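6/1/20
By Dinesh Chowdhury

The Great Flomley Drawer Clear-Out ran through all of May, and I am told 97 of you took part. I was the last, as befits the person who suggested it. The rule was simple: find one box, put your everyday jewelry in it, and whatever doesn't fit goes to the Pornlow swap table.

I had assumed I owned no jewelry. I then spent an evening going through a dresser, two coat pockets and a Kettler biscuit tin, and had to take that back. 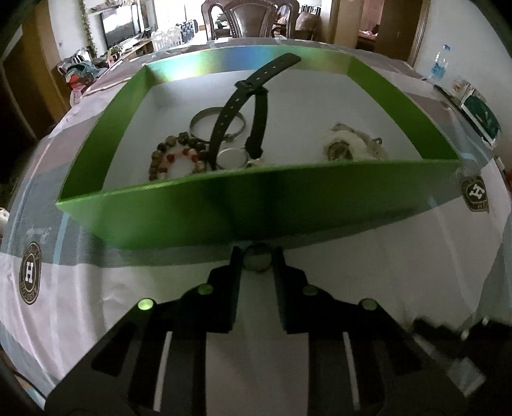

The keepers so far: watch, bangle, beads and a pendant on its own side of the box.

The watch won't lie flat, so it has been given the middle and everyone else works around it. The beaded bracelet tangles with anything it meets. My sister says to put it in a pouch, but she also paid Custik 600 for a jewelry cabinet and keeps batteries in it.

Swap table donations are still welcome at the front desk. Please pair your earrings first. Last year we had around 100 singles, and I sorted them all myself, with very little gratitude from the earrings.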